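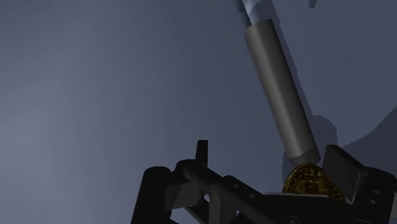 机器人·开放日现场

1/
在Arnum，Clanenia的开放日，边走边发，错字别管。刚进二楼仿真间，屏幕上就是这个：夹爪里立着一枚金色硬币，灰色圆杆的平头快贴到币边了。先占个楼，后面慢慢补。

2/
先说怎么进来的。门口登记，领贴纸，分四组，我们组走的是“先看软件再看硬件”的路线。隔壁组反过来。我本来想去隔壁组，排队排错了。

3/
带我们组的是Piyumi Bandara，做仿真的。语速很快，比我打字快。以下凡是她说的都是我听着记的，可能漏半句。

4/
她们自己写的仿真环境叫Cassim。名字来历有人问了，她说“起名的人已经离职了”，然后就翻下一页了。

5/
仿真间其实很小。一张长桌，两块大屏，后排的人基本只能看后脑勺。我挤到左边，运气好。

6/
任务本身一句话：夹着硬币，把币边送到圆杆的平头底下，停住，不许碰。就这样。听上去像小孩玩的那种，碰到就响的铁丝圈。

7/
难在停。送过去谁都会，她原话是“送到的人多，停下的人少”。圆杆不动，动的是夹爪，最后那一小段要走得很慢，慢了又超步数。

8/
步数上限500。超了就算失败，哪怕只差一丝。有个大叔当场不服，说再给它两步不就到了。Piyumi：那下次它就会再要两步。

9/
为什么是硬币？我问的。回答：薄，圆，会滚，会斜，夹歪一点点看得特别清楚。方块夹歪了你根本看不出来，还以为自己做得挺好。

10/
补9/：她说早先试过垫圈，中间有孔，接触计算老出怪事，硬币会“沉”进指垫里那种。不对，是垫圈会沉，不是硬币。打快了。

11/
看画面的时候注意影子。右边那一大片黑的，圆鼓鼓的轮廓，我第一眼以为画面坏了，看久了觉得像手臂或者夹爪投下来的影子。边上还有锯齿。

12/
影子锯齿的事有人问了（不是我）。答：渲染开的是低档，省时间，一晚上要跑很多遍，好看不好看不重要。但是影子不能关，关了以后策略到真机上一开灯就傻掉。

13/
这里插一句，我是做产线视觉的，对“一开灯就傻掉”特别有共鸣。我们车间换过一次灯管，检测误报翻了几番，查了两天才查到是灯管。

14/
数字来了，抄的白板：跑了2702次，成功2554次。我手机按了下，九成四多一点。白板上没写百分比，只写了这俩数，我挺喜欢这样。

15/
有人问剩下那一百多次怎么死的。Piyumi调了一页出来，翻得太快没拍到。记得的几种：碰杆的，超步数的，硬币在夹爪里转了个角度然后整个对不上的。

16/
最多的是转角度那种。夹得太松，走到一半币面偏了，程序还以为是原来那个姿态，规规矩矩送到一个错的地方停下。停得还挺稳。全场笑。

17/
然后放了一段失败回放。硬币掉了，在台面上滚，夹爪还在认真执行“停住”。旁边小孩喊“它不知道！”。Piyumi说对，它不知道，我们下一版就是要让它知道。

18/
怎么让它知道？加了手腕相机的画面，还有指垫上的力。细节她讲了一分多钟，我只听懂前半。大意是两个信号对不上的时候，先停，别硬走。

19/
问答环节有人问：你们台面怎么光秃秃一片蓝灰色，现实哪有这种桌子。答：训练的时候桌面颜色会随机换，演示给人看就用最素的，不然大家都盯着木纹看。

20/
我自己问的第二个问题：圆杆斜着放是故意的吗。故意的。竖直的太容易，策略会偷懒，只学一个方向。斜了以后它得真的去找那个平头在哪。

21/
追问角度范围多大，她看了一眼同事，同事摇头。不能讲。行吧。

22/
有个女生问得很好：成功是谁判的？程序判。判什么？距离，有没有接触，停了多久。那如果硬币背面朝前呢？……安静了一下。Piyumi说正反面目前不管，记下来了。真的拿笔记了。

23/
组里那位大叔又来了：“那你这不就是游戏吗。”Piyumi没生气，说很多零件跟游戏引擎是一样的，区别是游戏里穿模了你骂一句接着玩，她这穿模了要查一下午。

24/
让我们上手了！一人一次，用手柄遥控。我排第三个。

25/
我的成绩：碰杆。大概一半路程就碰了。手柄左摇杆跟我想的方向是反的（借口）。

26/
前面那个小孩一次过。全组鼓掌。他妈妈说平时不让他玩这个。

27/
大叔也试了，超步数。他慢得要命，一格一格挪，到最后真的就差一点，500到了，画面停。他站那儿看了好一会儿。没再说“再给两步”了。

28/
手动做一遍才知道难点在哪。看屏幕你判断不了前后，圆杆头和硬币看着已经贴上了，转个视角发现还隔着一截。单看一个角度，“几乎碰到”是个很没用的信息。

29/
所以她们训练时给的不止一个视角。这个之前讲过我没在意，自己碰了一次杆之后突然在意了。

30/
换地方了。下楼，去硬件间。楼梯窄，两组人迎面堵住，互相问“你们那边好看吗”。

31/
硬件间归Pranab Saha管。比楼上那间大，也吵，有个风扇一直在响，他得喊。

32/
真机项目叫Stira。同一个任务搬到实物上，硬币是真硬币，杆子是车间自己车的铝棒。Pranab说第一根车短了，第二根端面没车平，现在用的是第三根。

33/
端面平不平居然有影响。仿真里那个头是完美平的，实物有一点点毛刺，反光，相机认错边。后来拿细砂纸磨了，就好了。砂纸解决问题，我爱听这种。

34/
现场跑了4次。第一次，成。停得很干脆。

35/
第二次，成，但停的时候抖了一下，后排有人“哎哟”。Pranab说抖的那一下是地板，有人在走。大家立马全都站住不动了。

36/
第三次失败。硬币转了。跟楼上说的一模一样的死法，反而有点感动，仿真里见过的毛病实物里也能见到，说明仿得像。

37/
Pranab没有重来，把失败那次的曲线拉出来给大家看。力那条线在某个地方往下掉了一小截，他用笔杆指着：就是这里滑的。肉眼看现场完全看不出来。

38/
第四次成了。有人喊再来一次，他说后面那组要进来了，而且电机有点烫。

39/
问Pranab指垫用什么材料，他说换过好几种，现在这种最不滑但是最沾灰，每天早上要擦。擦的时候顺便检查螺丝。他桌上真的有一盒湿巾，快用完了。

40/
又问他仿真和真机差多少。他不给数字，说次数不够，“楼上两千多次，我这里连零头都没有，报个百分比出来是骗你们”。记一下这个态度。

41/
我跟他聊了会儿产线的事，换灯管那个。他说他们也怕灯，下午有一阵太阳从西边窗进来，那段时间不录数据，拉帘子都不够，帘子会漏边。

42/
抽空看了眼夹爪。黑的，连杆露在外面，结构不复杂。我问能不能捏一下指垫，不能捏。合理。

43/
有人问这东西到底干嘛用，总不能真去摆硬币。Pranab：插接件，垫片，探针对位，凡是“送到跟前但先别碰”的活。他讲到探针的时候我旁边两个人同时掏出名片。

44/
我们厂其实就有这种活。测试工位，现在是人手对的，一个班下来眼睛受不了。能不能用上不好说，节拍肯定是个问题，他们现在太慢。这话我当面也讲了，他点头。

45/
茶歇。咖啡一般，饼干不错，芝麻那种。Piyumi也下来了，被三个人围着问显卡。

46/
趁她喘气又问了一个：2702这个数为什么不凑整。她说原本排的就不是整数，中间机器重启过一次，断掉的那几次没算进去，也没补跑，就原样写了。

47/
还问了Cassim开不开放。目前不开，文档还没写完。“没写完”说的时候看了一眼Pranab。Pranab在吃饼干。

48/
更正14/：有人私信问2554里包不包括“抖一下但没碰”的。我回头去问了，包括，只要没接触而且停够时间就算。停够是多久，抄漏了，抱歉。

49/
更正31/：不止一个风扇，两个。走的时候看见另一个在架子后面。

50/
回复几个问的：要报名，免费。小孩可以进，得有人看着。硬件间有黄线，别踩进去。停车在后面，门口那几个位是给送货的。

51/
有人问下一次什么时候。前台说可能二月，具体看场地，让留邮箱。我留了。

52/
还有问值不值得专门跑一趟的。做夹取、装配、视觉的，值。纯看热闹的话楼上手柄那一段好玩，但要排队，早点去。

53/
上车了。回去把曲线那段笔记整理一下，手写的，字很丑，想要的留言，整理完发在这条底下。手机剩一格电，先这样。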